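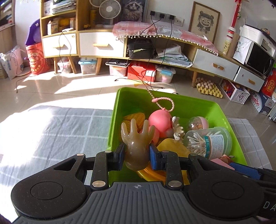 Ticket 3562
Subject: Tidy-up routine drops soft toys, then marks the job complete
Product: Virlow tidy-up, running on demos from the hand gripper
Opened by: Lesego Molefe
Status: Open, waiting on Vatov
Priority: Normal (I'd have picked High but the form wouldn't let me)

Hi all, me again! I know the last ticket got closed as "works on our side," so I'm putting everything in one place this time, and I'll keep adding to it as I go.

The short version is that I can put the toys away with the hand gripper all day long. I squeeze, I lift, I hold the thing over the green container, I let go, done. Then Virlow trains on what I did, the arm tries the same chore, and the hard toys mostly go where they should while the soft ones end up anywhere. The stretchy rubber hand is the worst of the lot. The arm closes on it, the palm squishes, the log says "grasp confirmed," and by the time the arm gets over the container it's carrying nothing at all. It opens the fingers very politely anyway and reports the item as stored.

I ran it 26 times with the rubber hand. It made it in three times. I'd be fine with a machine that's bad at this and says so, but the summary screen told me 26 out of 26, and that's the part I'd like fixed first.

What I've already tried, so you don't have to ask:

Restarted everything, including the router.

Recalibrated finger width with the fingers fully closed and fully open. No errors either time. The reading when closed is a hair over zero, same as it was last month.

Wiped down the pads. I had high hopes for this one because there was fluff on them, and it did help a bit with the plastic stuff. No change on rubber.

Slowed the lift to half speed. Better! Still not good. It hangs on longer before it slips, so now the toys land closer to the container, if you want to call that progress.

Swapped in the Brevska pads that came in the spare kit. I couldn't tell you whether they're softer or if I just wanted them to be. Same drops, and one of them squeaks.

Re-recorded all the rubber hand demos, gripping it lower down near the wrist end. This made the biggest difference of anything, but the arm doesn't always copy where I grabbed. Some runs it goes for the fingers of the toy, which bend right out of the way.

Update, Thursday, a little after lunch

Cai support wrote back asking whether the container could be the problem. Fair question, it's a crowded container. There's a toy corn cob in there, a tub of cotton swabs, a white coral-looking piece, and a pink toy with a beaded chain attached. I don't want to clear it out for the test, though, because a real toy bin is never clear. If the routine needs an empty one it should say so on the box.

But I did learn something. The chain is a menace. Twice the arm reached in to nudge things over and make room, caught the chain, and dragged the pink toy up over the side. After that it had no idea where anything was and I had to hit stop. Please file that as its own bug if you like, I'm not going to open another ticket for it. I tried tucking the chain down under the other toys and the next nudge pulled it straight back out.

They also asked about light. The room gets a lot of sun and the floor tiles are shiny, so I closed the curtain for one set and left it open for the next. I saw no difference on drops. The "finding items" step was quicker with it closed, so somebody may want to look into glare on its own.

Then I moved on to hard things, up on the table, to have something to compare against.

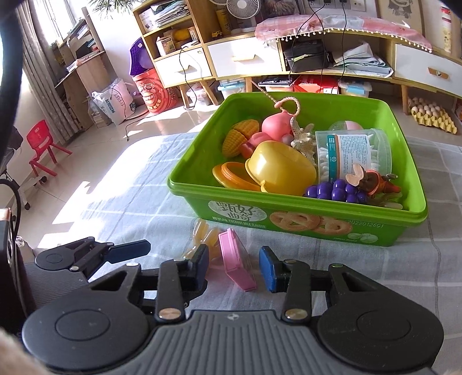

Lesego Molefe
Home trials, Cai

The little pink box is my new favorite test item. It's hard plastic and it stands up on its narrow edge, so if the fingers come in crooked you find out right away. Doing it by hand I barely have to squeeze, and you'll notice in the demos that I'm hardly holding it. I thought that might confuse the training, since there's so little grip to learn from, but the arm does fine. It picked the box up on nearly every run and put it in with the rest. So the picking up isn't broken, the approach isn't broken, and the routine can find a small thing on a plaid cloth with sun all over it. I was pleased with that! A year ago I'd have told you the cloth alone would kill it.

So here is my theory, and please tell me if it's silly. I think "grasp confirmed" only looks at whether the fingers stopped before they closed all the way. With the box they stop because there's a box. With the rubber hand they stop too, and then the rubber creeps and they close a little more, and nothing goes back to check. If the routine looked at the width a second time, right before letting go, it would know it had lost the thing. I pulled the width readings out of the Vatov logs for the failed runs and you can see the number slide down during the carry. Logs are attached. The column you want is the one labeled fw_mm, which took me forever to find.

Reply from Vatov support, pasted in from email

"Thanks for the detailed notes. Confirmed that the grasp check runs once, after closing. There is a setting for a repeat check but it is off by default because it slows the cycle. Try grasp_recheck = carry and let us know. We are still looking at the item count on the summary screen."

Update, next morning

Turned the setting on. It now notices the drops, stops, and goes back to look for the toy. It doesn't always find it (it spent roughly a minute staring at the leg of the table) but it no longer claims the toy is put away. Huge improvement as far as I'm concerned. It is slow. My sister asked if it had frozen.

People keep asking me if it can tidy a kid's room yet, and what I tell them is boxes yes, rubber octopus maybe, anything with a string on it no. I can do the whole lot by hand before the arm is done thinking about its first item. I'd still use it if I could start it and walk away, and for that I need to believe the summary screen.

Still open:

Summary count is wrong with the recheck off. With it on, the count is right but the "items remaining" line stays at zero.

Chain snag, see above.

Grab point on soft toys doesn't follow the demo.

I've left the Brevska pads on for now. The squeak is still there, left finger only, and I'd take any suggestions on that too.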